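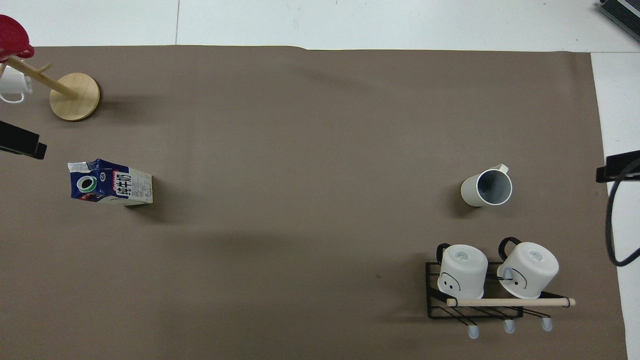
Mugs, pitcher, milk. One of the mugs is already frowning.

Norley Kitchen Study: people wanted to out-tidy a machine

We have been told for years that a machine will soon do the dishes. We would like to know how soon, and for that we need people who already do them, grudgingly or otherwise.

Norley is looking for 96 adults to put away ordinary kitchen things while we time them. Mugs go on a rack or a mug tree. A pitcher gets moved without being dropped. A milk carton found lying on its side gets stood up. You have been training for this your whole life and were probably never paid for it.

The same chores are then set for two automated systems, Gerkedance and Karkudby. Gerkedance is quick and treats a mug handle as a rumor. Karkudby is careful to the point that you could make the coffee, drink it, and wash the mug while it considers its approach. In the April trials both did well with boxes. Few people drink out of boxes.

What you would do

Come in for one session of 30 minutes. You will do 6 short chores, first with both hands, then with one hand and a pair of kitchen tongs. The tongs round is harder than it sounds and people get competitive. Afterward you watch recordings of the machines at the same chores and mark the point where you would have stepped in and done it yourself. Please be frank. The engineers have heard worse from each other.

Who can take part

Anyone 18 or over who can stand at a table for half an hour, or sit at one (we have a lower table, just tell us). Left-handers are very welcome, as we are short of them. You don't need to know anything about robots. If you build them for a living, we'd ask you to sit this one out. Strong opinions about how a mug should be hung are fine. Keep them for the comment sheet, where there is plenty of room.

What you get

A gift card for the Şimşekoğlu bakery downstairs, and parking. If you break something, we sweep it up and you still get the card. The machines have broken plenty and get nothing.

How to sign up

Fill out the form at the Norley front desk or on our participants page by May 24, 2024. Evening slots go first. Tell us which hand you use and whether you own a dishwasher. We have a bet on that second one.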